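The Long Storage Season

How a household puts away its winter coats decides, in large measure, what condition they will be in when the cold returns. The padded jacket presents the greatest difficulty. It is bulky and slippery, it holds air in every section, and it rarely fits the drawer or box its owner had in mind. In many homes it spends the warm months crushed at the bottom of a closet under shoes and suitcases.

The Tunstead Institute of Domestic Practice has devoted much of the past year to this subject. Its textile care program, directed by Paula Cozma, invited 500 households in the Grallton area to record how they stored their outerwear between March and November. The returns covered 642 garments, of which padded coats and jackets formed the largest single group. A full account of the findings will be issued to members in December.

"Most people take great care when they buy a winter jacket and very little when they put it away," Ms. Cozma observes. "They wash it if there is a stain. Otherwise it goes from the hook to the bag in under a minute."

The institute recommends that every jacket be cleaned before storage, whether or not it appears soiled. Body oils and traces of food are difficult to see on dark linings, and they attract insects. Collars and cuffs deserve particular attention. Knit cuffs collect more dirt than any other part of the garment, and they should be treated with a mild detergent and rinsed well. The care label should be consulted before any padded item is placed in a machine.

Drying calls for patience. The outer fabric may feel dry to the hand many hours before the filling has dried through. Ms. Cozma's staff advise pressing each quilted section between the palms and breaking up any clumps by hand. A jacket stored damp will develop an odor that one further wash may not remove.

Folding is best done on a bed. A table is seldom wide enough to take both sleeves at full length, and the floor brings dust. The institute's method begins with the zipper closed and the jacket face down. The sleeves are laid across the back, one over the other, and the sides are brought in to make a long panel of even width. The panel is then folded from the hem toward the collar, with only as much pressure as is needed to let the air escape.

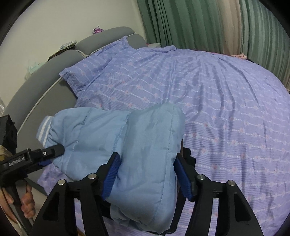

A light blue padded garment, folded over a patterned sheet. The striped knit cuff is at the end of the sleeve.

Quilting is a help in this work. The stitched seams make natural lines along which the garment will bend, and a fold placed on a seam puts less strain on the filling than one placed across the middle of a section. Puckering near the cuffs and side seams is part of the construction and should not be pulled flat.

Opinion remains divided on vacuum bags. Győző Lengyel, who managed the garment storage rooms of the Anghel cleaning company before his retirement, handled 3,000 coats in a typical season and permitted compression for synthetic fillings only. "Down needs room," he says. "I have opened bags in October and found a coat that never regained its shape. The customer is not pleased, and she is right." His former employer now stores all down garments in cotton sacks, a practice the institute supports.

For the home, a breathable box with a lid is sufficient. The Gikska box, a fabric-covered model adopted for the Grallton survey, holds two adult jackets or three for children when they are folded as described. Boxes should be kept off the floor and away from exterior walls, where moisture tends to gather. Heavy articles should not be placed on top of them. A label on the short end, giving the owner and the size, will save a good deal of searching later in the year.

Children's coats raise a separate question. Many will be outgrown before they are needed again, and the institute encourages parents to settle the matter in spring. Of the households surveyed, 32 had stored at least one coat that no longer fit anyone in the family. Such garments may be passed on clean and folded, with the mittens left in the pockets if they are to travel together.

When cold weather returns, the jacket should be taken out several days before it is wanted. It should be shaken from the shoulders and hung on a broad hanger in a ventilated room. Creases along the fold lines generally relax without treatment, and an iron should never be used on a quilted surface.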